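A morning at the Vulamden open day

I almost skipped it. The drive is long, it was already hot by breakfast, and I had a pile of laundry waiting. But Dzintra Vītola had put my name on the list back in spring, so on June 22, 2018 I filled the tank and went, and I'm so glad I did!

If you haven't heard of Vulamden, it's a small robotics workshop in a former print shop behind the rail yard. Once a year they open the doors and let people wander between the benches and ask anything they like. No stage, no big screen, just the folks who do the work.

My favorite stop was the gripper bench. Mikkel Blöndal runs it, and he talks fast and draws in the air with both hands. The tool has two chunky fingers that come together from the sides, and you carry it around yourself. A person does the grabbing, a camera on the tool records it, and later those recordings are used to teach a robot arm how to do the same job. They call the project Zotum, and it had 1442 recordings in it when I visited (Mikkel had the number on a sticky note).

I asked why the things on the bench were so ordinary. Cups, lids, stuff from anybody's kitchen. He said that was the whole idea - the arm has to cope with the things we all leave lying around. Clear ones are his personal headache, and once you see one from the tool's side you understand why.
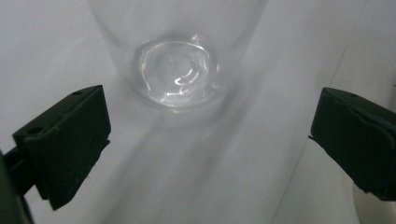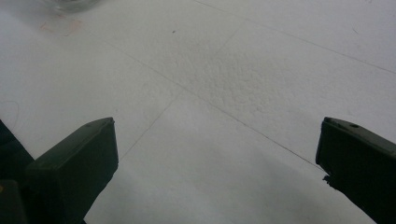
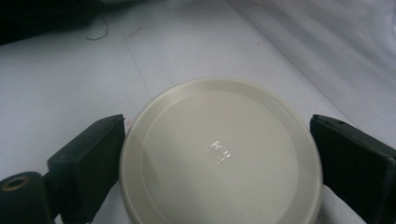 The gripper bench as the tool's own camera sees it. The cream lid in the last one is between the fingers.

Then we got to try. I figured it would feel like salad tongs, and it sort of does, except you have to stop looking at your hand and think about what the camera is getting. I came in too steep on my first go and Mikkel made me start over. My second was better! A boy next to me picked it up right away, of course, and was giving me tips before long.

Unnur Hafþórsson had the next bench over, with an arm trained on the earlier recordings. It was slower than I expected, and a bit hesitant, like someone parking a borrowed car. It missed a cup once, backed off and tried again, and the whole group leaned in. I could have watched that for an hour.

Coffee was in the back, and I got into a long talk with Subbarao Gounder about floor mats, of all things. I came home with 80 photos, a sunburned arm from the drive, and a sign-up sheet for the July evening session. Dzintra has already said she'll drive.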